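9th January

Everyone wants to talk about tankers again. Who has gas, who hasn't, who gets to be rude at summits because half a continent needs heating. Fine. But look at copper for a minute.

Brorow is a landlocked country with one rail line out, and that line ends at the port of Collutville. So Collutville sets the fee. In July it went from 200 dollars a ton to 300, overnight, no talks, no warning. Brorow's ministers made angry speeches for a week and then they paid. Of course they paid.
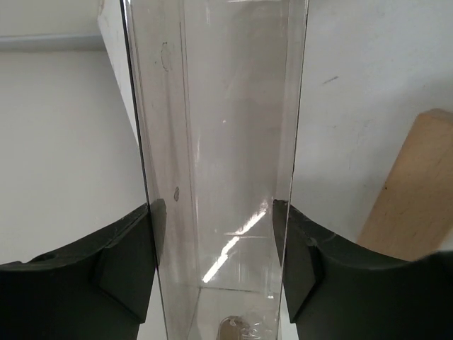
And who runs the port? Plavix, a trading house that answers to the government in Baluyot – 600 miles away and with no border on either of them. A lease signed 8 years ago, when copper was cheap and the docks were falling down. Baluyot never sent a soldier. Didn't need too.

Our own diplomats still count warships. They should be reading leases. Who owns the cranes, who can raise a fee on a Tuesday night, who gets the rail line if the operator goes bust. Dull stuff, I know.

Brorow could build a second line north. Slow, expensive, and the lenders would want somthing in return – probably another lease. I'd still build it.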